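Salinas renueva las mesas de sus talleres con un blanco que promete no ensuciarse

3 de septiembre de 2018

El centro cívico de Salinas abrirá el curso con mesas nuevas en los talleres de costura, encuadernación y dibujo. Son 134 tableros blancos suministrados por Eneo, que los vende bajo el nombre comercial Drirkia y los presenta como «la superficie de trabajo definitiva». Lo de definitiva habrá que verlo: las mesas anteriores, de color haya, también iban a durar toda la vida y se han retirado a los ocho años.

El folleto de la casa ocupa 20 páginas y es generoso en adjetivos. Según el texto, el acabado mate evita los brillos, descansa la vista y «repele la suciedad cotidiana». No se precisa qué entiende el fabricante por suciedad cotidiana, ni si incluye la cola de encuadernar, la tinta china o la tiza de sastre, que es lo que se derrama en un taller de este tipo. Preguntada por este punto, la empresa remite otra vez al folleto.

El tono elegido es un blanco pálido con un matiz gris frío. Liso es, y mate también. Otra cosa es que desaparezcan las sombras, como asegura la publicidad: sobre la superficie se siguen marcando franjas suaves, unas más claras y otras más oscuras, y una esquina puede quedar algo más apagada que el resto. Para pegar papel da igual. Para comparar tonos de tela, quizá no tanto.
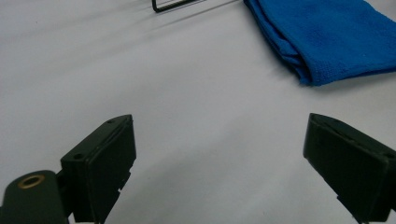 Las dudas de quienes las van a usar

Ailbhe Mac an tSaoi lleva los cursos de encuadernación y no se muestra entusiasmada. «El blanco queda muy bien el primer día —explica—, pero yo corto con cúter y quiero saber qué aspecto tendrá esto en diciembre». Reconoce una ventaja: sobre un fondo claro se encuentra antes una aguja o un recorte de hilo oscuro. Habría preferido, con todo, que se probaran dos o tres mesas durante un trimestre antes de cambiarlas todas.

Esa prueba no se hizo. La dirección sostiene que el presupuesto obligaba a cerrar el pedido de una vez y que el precio, unos 130 euros por tablero con el montaje incluido, era el más bajo de las dos ofertas recibidas. La otra la presentó Darkar, con un laminado gris más caro y una garantía más larga. El centro no ha querido facilitar el informe en el que se comparaban ambas propuestas.

La garantía de Eneo, por cierto, excluye los cortes, las manchas de adhesivo y «el uso inadecuado», expresión que en un taller de manualidades puede abarcar casi todo. La dirección ha pedido que se trabaje siempre con base de corte y que cada grupo limpie su mesa al terminar con un paño húmedo y jabón neutro. Los tableros de color haya siguen apilados en el sótano y todavía no se ha decidido su destino.

Contacto: redacción y avisos | © 2018 Todos los derechos reservados | Volver arriba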